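Starnivine Teaching Kit - FAQ

Last updated February 13, 2024. Short answers, we're busy. If yours isn't covered, use the contact form.

What do I get?
The software, a licence for one arm, the practice tasks, the hand controller. No arm. You bring that.

Do I have to write code?
No. You show the arm the job, it records, you train on the recordings. There's a scripting window if you like that sort of thing. Most people never open it.

By hand or by remote, which one?
Depends on the job. By hand means you grab the arm and push it through the movement yourself. Good for big, slow paths. Wiping, stacking, moving a tray from one place to another. Remote means you hold the controller and the arm follows. Better for small fiddly stuff, and your own arms stay out of the camera's view.

Can I mix the two?
Yes, but not in one recording. Keep them in seperate folders. Mixed sets do train, just badly. The wrist ends up wobbling.

How many demonstrations do I need?
Start with 10. Just to check your setup, don't expect anything useful from it. 100 for a simple pick and place. 600 if the pieces start anywhere and the holes move as well. Our own Ginting set is 615 and we still get the odd miss on the star.

What's Ginting?
The shape-sorting task. Board with holes, pieces to go in them. Comes with the kit.

And Buria?
The drawer task. Harder. Do Ginting first.

My demonstrations are messy. Bin them?
Bin the ones where you dropped the piece and gave up. Keep the ones where you missed, backed off and got it second go. The arm needs to see how to recover. If every demo is perfect it has no idea what to do when it's a bit off.

How fast should I move?
Slower than you want to. Steady. Don't stop dead in the middle to think, as the arm learns the pause too and then sits there. If you need to think, do it before you press record.

Controller feels laggy.
Wired connection, not wifi. Close the preview window on the second screen. Still laggy? Turn the smoothing down one notch. Not to zero or it shakes.

The arm goes the wrong way when I push left.
You're facing it. Tick "mirror" in the controller settings. Or walk round the other side.

Can I practise without a real arm?
Yes, and please do. The simulator uses the same controller and same file format. Nothing to break. Pick Ginting from the task list, choose Remote, press start. You can reset the board as often as you like. 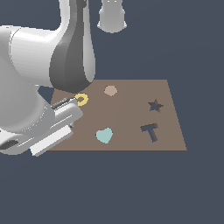
Ginting in the simulator: the gripper beside the yellow ring, star and T cutouts on the right.

Do simulator recordings work on a real arm?
Partly. Fine as a head start. You'll still want real ones on top, the lighting and the grip are never the same.

Can two people record the same task?
Yes. Agree first which side you come at the piece from. One from the left and one from above gets you an arm that dithers.

It was fine yesterday and now it misses everything.
Somebody's knocked the camera. Check that before you email us. Then check the table.

Does Starnivine keep my recordings?
No, they stay on your machine. If you tick the backup box they go to Trustora, who do our storage. You can delete them from your account page, takes up to a day to clear.

Will it work with my arm?
List is on the downloads page. We add to it when we can, next batch is due in May. If yours isnt there, send the make and model through the form. No promises.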